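Notebook, March, media and translation desk
Llorente run, second pass

Subject: the Hanent newsletter archive (church teaching on Israel and the land promises), scanned pages into searchable text. Started 8.40, Oltine build as last time, no settings changed.

Batch is 484 pages. The older issues are two-column with scripture references in the margin, and the margin is where most of the trouble is.
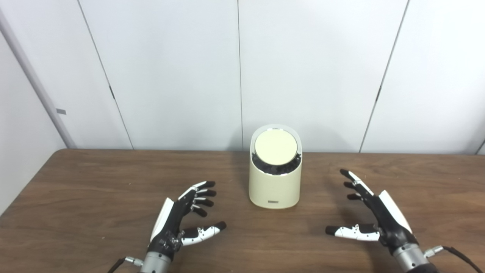
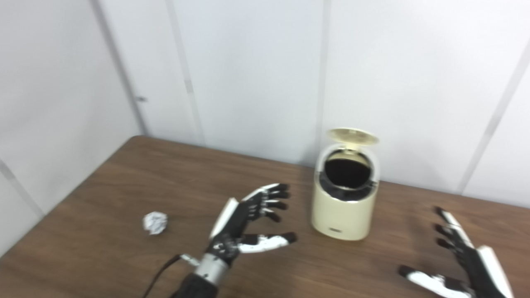
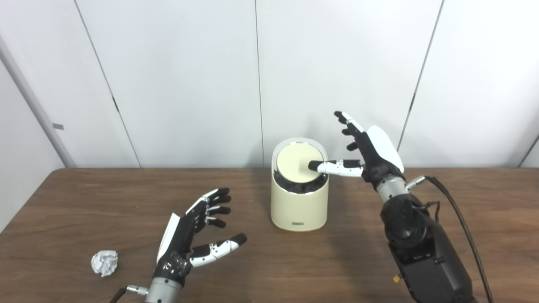 Why are the Genesis and Romans references counted separately from the body text?
The margin references were set in a smaller face and the reader merges them into the nearest line, so they have to be lifted out first and matched back by paragraph number.

References found: 2,319. Of these 347 failed the lookup against the verse table. Went through the failures by type:

— Roman numerals for chapters (Gen. xii. 3). Easy, added a rule.
— Psalm numbering. Two contributors follow the Greek numbering, so their Psalm 121 is everyone else's 122. "Pray for the peace of Jerusalem" came up under both. Left as printed, with the Hebrew number stored alongside.
— Joel 3 against Joel 4. Same sort of problem, depends on which Bible the writer had open.
— Plain misprints. 19 left after the rules were applied. Flagged, not corrected.

Place names next. "Judea", "Judaea" and "Judah" are used loosely, sometimes in one article. Not merging them. A reader searching for one should get a prompt for the others, but the text stays as the authors wrote it.

Domus export tried at 15.20. Italics lost in the editorials, footnotes fine. Hebrew words came out reversed in the prayer calendar — a direction mark is missing at the start of each run. Reran one issue with the mark put in by hand and it read correctly.

To do: script the direction mark, rerun the prayer calendars, check the Joel table again before the sermon notes go in.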